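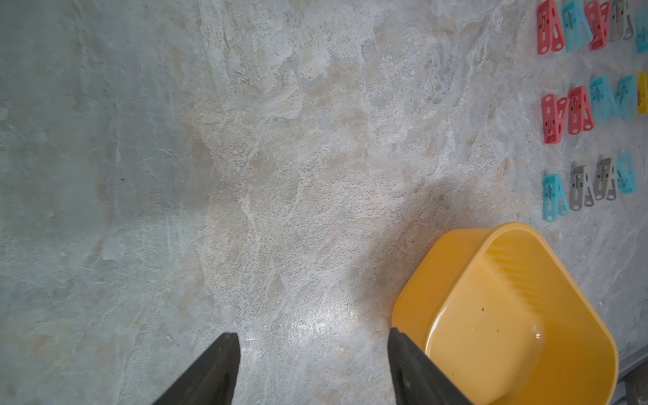 Can a Robot Hang Up Your Socks?

You have probably seen a video of a robot folding a shirt or pouring juice. It looks easy. Before you believe it, ask a few nosy questions. How many tries did it take? Was the video sped up? Did a person help?

At Koltwood, a small robot workshop in Cikthorpe, people ask those questions for a living. They compare grippers, the parts a robot uses as a hand. One of their favorite tests uses plain plastic clothespins, the kind you squeeze to hang up laundry.

Why clothespins?

A ball is the same shape from every side. A clothespin is a pain. It has two arms, a spring, and gaps where a finger can get stuck. It can lie flat, lean on its neighbor, or stand on its two feet like a tiny tent. You can pick one up without thinking. A robot has to work out where the clothespin is, which way it points, and how hard to pinch.

Bram Van Acker runs the tests. Last January a company called Stesitz sent him a pair of finger plates and a flyer that said "picks up anything." He taped the flyer to the wall and wrote "Anything?" under it.

His test has 44 tries for each gripper. A try counts only if the clothespin gets picked up, moved, and put down where it should go. If it drops on the way, that's a miss. "Almost" is a miss too.

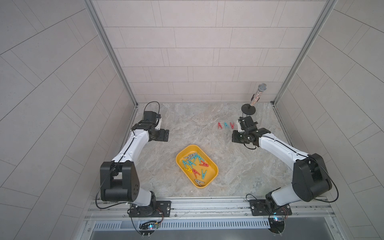 Two arms sound twice as good as one, don't they? Maybe. Two arms can also bump into each other, and someone has to teach them to take turns. Bram has seen a pair of arms do worse than a single arm on the same job, so he tests it both ways and writes down both scores.

Who is watching?

A robot needs to see. One camera can look at the whole work space, the way you look at a soccer field from the bleachers. Another can ride along near the gripper, as if you had an eye on your wrist. The wrist camera gets a close look at things, but it can miss whatever is behind it. The faraway camera sees more, but an arm can block its view. And shiny spots can fool either one – a bright patch of light may look like an object to a computer.
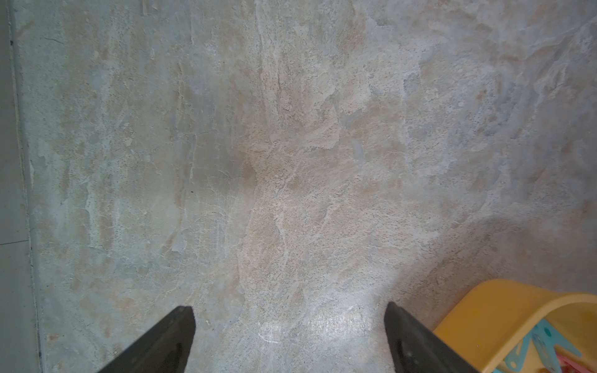

The wrist camera's view: two fingers, lots of floor, and a corner of the yellow container.

So which gripper won?

The Stesitz fingers did well on clothespins lying flat by themselves. In a pile, they had trouble. A rival set from Paucar was slower and missed less in the pile, but it knocked over clothespins that were standing up. Neither one picks up anything. Bram wants 500 more tries on each before he'll name a winner, and he'd like 600.

Next time you watch a robot video, look for the cuts. Count how many times the robot does the job without stopping. If you only get to see it once, you don't know much yet.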